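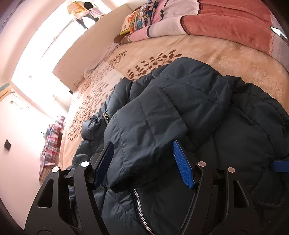 Is the long cut of Nanton worth it if I only half liked the cinema version?

Dayana Mosquera
I saw Nanton when it first came out and came home unsure what I thought of it. The first hour, with the sisters running the ferry office, I liked a lot. After the flood it lost me. People I'd barely met kept turning up and making speeches, and I couldn't work out why the older sister signed the papers when she'd spent the whole film saying she wouldn't.

My brother-in-law has lent me the disc set with the long cut on it and keeps asking if I've watched it. It's over 40 minutes longer than what I saw. I've read that it fixes the second half, and I've also read that it's the same film with more scenery. I don't mind slow films. I got on fine with Plinilton, which most of my friends gave up on.

So two things. Does the extra material explain the signing? And is it one of those where the new scenes are all in one place, so I could skip to them, or are they spread through? I'd be watching in the evening after work, so I'd probably have to split it over two nights. If there's a sensible place to stop, please say. No spoilers for anything that's only in the long cut if you can help it, but spoil the rest as much as you like.

ferrymansdog
Yes to the first one, mostly. There is a new scene between the two sisters in the kitchen before the flood, and another with the older sister and the solicitor afterwards. Between them you get a proper reason for the signing. I won't say what it is. It doesn't come out of nowhere any more, and the solicitor stops being a man who walks in and reads things out.

The people making speeches are also better served. In the cinema version the harbour master has two lines before the flood and then about five minutes to himself at the meeting, so of course you wonder who he is. In the long cut he's in and out of the ferry office from early on. You may still find him a bore. I did, a bit, but at least I knew who was boring me.

The new material is spread all the way through, so skipping to it won't work. Some scenes have also been moved. The funeral is now before the letter, and that changes how the letter reads. If you jumped about you would get muddled. I'd start from the beginning and treat it as a different film.

What doesn't improve is the last twenty minutes or so. It's the same ending, at the same length, with the same music laid over it far too loudly. If the ending was your main problem then the long cut won't help you.

For a stopping place, go for the night crossing. The screen goes black for a few seconds when the boat leaves and it feels like the end of a part. That is a little past halfway. Don't stop at the wedding, even though it looks like a natural break, as the row in the car park follows straight on from it and you want the two together.

One practical point. On my set the long cut is on the second disc, and the menu on the first disc plays the cinema version whatever you pick. I watched half an hour of the wrong one before I noticed. If you don't see the boy with the bicycle in the opening minutes, you've got the short one.

kettle471
didnt like either. too long the first time. the one playing the younger sister is very good though and she gets more to do in the long one. If you liked Plinilton you'll probably be all right, same sort of pace, same sort of people staring at water

Grisex
I'd disagree with the first reply in part. The kitchen scene does explain why she signs, but I thought the film was stronger when you had to work it out for yourself. There's a look she gives the clock in the cinema version, just before the meeting, and that was enough for me. In the long cut you've already been told, so the look does nothing.

That said, you've seen the short one and it didn't work for you, so you have nothing to lose except an evening or two. I watched it in October with my dad, who had never seen any version, and he followed it without trouble and didn't ask who anybody was. He normally asks.

Agree about the night crossing as the place to stop. Also agree about the music at the end. Turn it down when they reach the slipway.

If you get through it and want something by the same director that is shorter and more settled, try Kumsa. It's mostly two people in a house, the running time is sensible and the ending is the best part of it. It isn't in that disc set, so you'd have to find it separately. My library had a copy on the shelf under foreign films, for some reason, though all of it is in English.

Dayana Mosquera
Thank you all. I'll watch up to the night crossing first and see how I get on. Good to know about the second disc, I would have fallen for that. I've put Kumsa on my list as well.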